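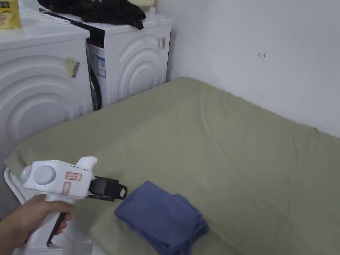 Figure 1. The Plalo with its jaws open, close to the folded blue cloth.

Renting a Plalo gripper kit: is it worth it for a student project?

Course project report, Household Robotics, spring term

What I set out to do

My original plan for this course was to build my own hand-held gripper from printed parts and spare servo brackets. By April I had a very nice drawing and no gripper. Valtteri Karppinen, who teaches our lab section, suggested I turn the project around and review one of the kits you can rent, and write it up so that next year's group can decide if they want one. So this is a review with a bit of method around it.

The kit is the Plalo, made by Vultetti. I rented it through Grotance, a rental service that sends out lab gear by the week. You get one gripper, a camera that clips onto it, a charger, a cable, a bag of spare fingertip pads and a login for the upload page. I had it for 7 days, which sounds like a lot until you subtract the evening I spent looking for the right cable (it was under the foam in the box – check there first!).

For anyone from outside the course: you hold the gripper yourself and do a chore with it, the camera records what the fingers are doing, and the recordings are used later to train a robot arm with the same kind of fingers. I never had the arm. All I did was the recording half, and everything I say about quality comes from looking at the recordings and from the checker on the upload page.

Why bed making

I wanted a chore with cloth in it. The demo tasks in the Plalo booklet are all cups and blocks, and I figured cups and blocks would go fine, so why bother testing them. Cloth is where I expected trouble. A sheet doesn't have one shape, it hides its own corners, and if you grab one layer too many the whole pile comes along with you.

I split the chore into four short jobs:

Pick up the top layer of a folded cloth without lifting the rest.
Unfold it across the bed.
Drag one edge toward the foot of the bed.
Pinch a bunched fold and pull it straight.

I used the same blue cloth for all of them, mostly so it would stand out from the fitted sheet underneath. I'd recommend doing that. In my very first test I tried a pale cloth on a pale sheet and when I played it back I couldn't tell where one stopped and the other began, and if I can't then I don't expect a model to have much luck either.

Each recording was one job, start to finish, done with one hand on the gripper and the other one behind my back. That last bit is my own rule. The booklet lets you help with your free hand, but I kept cheating without noticing, smoothing things down with my palm, so I banned it.

Holding the thing

Let me start with the good part: the handle. It's an upright grip and you wrap your fingers around it like you'd hold a cordless drill, with the trigger lever under your hand. I have fairly small hands and I could reach the trigger without shifting my grip. My roommate has huge hands and could also use it, although he said his knuckles felt crowded.

The trigger has a long, smooth pull. You squeeze a bit and the fingers close a bit. That's a big deal with fabric, because you want to come in with the tips nearly closed and then nip the last little bit. With the older gripper in our lab, the one we call the stapler, you get open or shut and that's your lot.

The weight is okay for the first few minutes. After that I felt it, mostly in my wrist, and mostly on the jobs where the gripper has to point down at the mattress. You end up with your elbow in the air and your wrist bent. I took a break after every few recordings, and by the end of my longest session (Sunday, the whole afternoon) I was resting my forearm on my knee between takes. If Vultetti ever makes a second version I'd love a handle you can tilt.

The fingers

These are the clever part. They're linked segments with round pivots, so they fold inward as you squeeze and the tips meet each other. When I first took the gripper out of the box I thought they looked way too chunky for thin cloth. I was wrong about that! Once the tips get hold of a fold they hang on to it well, and I could pull quite hard along the mattress before anything slid.

Getting hold of the fold in the first place is another story. If the cloth is lying flat and tight there's nothing to pinch. I had to learn a small move, where you set the tips down slightly apart, press lightly, and close while pressing, so the fabric wrinkles up between them. It took me a good part of the first day to get the feel of it. The booklet doesn't mention it anywhere, so I'm writing it down here. Press, close, lift. If you lift too early you get air.

Picking the top layer from a folded pile was the hardest of the four jobs for me. The trick was to go in at a corner from the side, nearly level with the mattress, and catch only the outer fold. From straight above I nearly always got several layers.
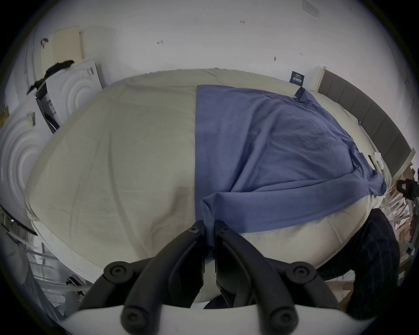
Figure 2. Gripper view of the pulling job, with a twisted bit of the blue cloth between the fingertips.

What the camera sees

The clip-on camera has a very wide lens, so straight things come out curved, and you get a huge amount of room in every recording. For bed making that turned out to be useful. You can see the fingertips and the headboard at the same time, so there's always something fixed to compare the cloth with, even when you're working down at the foot end.

The downside of the wide lens is that it picks up absolutely everything. Your leg, your laundry, the cardboard you meant to take out last week. I asked Valtteri if I should clear the room and he told me to leave it alone, because real bedrooms have stuff in them and a model that has only seen tidy rooms will be confused by mine. Fine by me. I did make one rule, which was to keep other blue things away from the bed.

Something I'd watch out for is where the camera is looking when you reach far across. With my arm stretched toward the head of the bed I tended to roll my wrist, and then the view tilts, and a tilted view of a wrinkled cloth is pretty hard to read. Walking around the bed helps. I'm lazy and it took me two sessions to start doing it.

The numbers, such as they are

I made 52 recordings over the rental. The checker on the upload page threw out 9 of them. It gives you a reason for every rejection, in a short line of text, and mine were a mix of tracking lost (I moved too fast) and fingers not visible (a loop of cloth flopped over the lens, which happens more easily than you'd think).

I agreed with the checker on nearly all of those. The exception was a recording of the unfolding job that looked perfectly good to me. I uploaded it again and it got rejected again with the same reason, so I let it go.

What the checker doesn't catch is a bad job. I had recordings where I dragged the edge and the whole cloth just bunched up behind it, and those were accepted with a green tick like all the others. The checker looks at the signal and it has no opinion on your bed. So you have to go back and watch your own material, and I would set aside as much time for watching as for recording. I keep a plain text log with one line for each take: the job, how it went, anything odd. It's dull to do but I'd have been lost without it when I wrote this.

The rental service

Grotance was easy to deal with. The box came on the day they said, and the return label was already inside. I wrote to them once with a question about charging and got a clear answer the same evening. The kit I received had obviously been used before, with light scratches on the case, and it worked from the first try.

Two gripes. The deposit is steep for a student, and it was only released after the kit had been checked back in, so don't plan on buying groceries with it. And the rental week starts when the box is delivered, even if you're in class all day and can't open it. Our department has an account with Nasrallah, the campus supplier, and they told me they can order Plalo kits through it so the deposit goes on the department. I found that out after I'd already paid. Ask at the desk first!

Would I rent it again?

Yes, for cloth work I would. The smooth trigger and the folding fingers make up for the sore wrist, and I got far more usable material in a week than I'd have gotten out of my drawing. For cups and blocks you could probably manage with the stapler and save the money.

If you're taking this on next year, here's what I'd do differently. Spend the first day just practicing the pinch and don't record any of it. Do the jobs that point the gripper downward early in a session, while your wrist is fresh. Pick a cloth in a strong color. Watch your recordings the same night, while you still remember which take was which, and write the log before you go to bed (assuming there's still a made bed to go to).

One thing I ran out of time for was comparing fabrics. I only used the one blue cloth, and I'd really like to know how the fingers do with something thick like a quilt, or something slippery. Valtteri also wanted me to try the free-hand version, with the other hand allowed to help, to see if the recordings come out shorter. I have the log template and my settings saved in the course folder under Plalo, and anyone who wants to pick up from there is welcome to them.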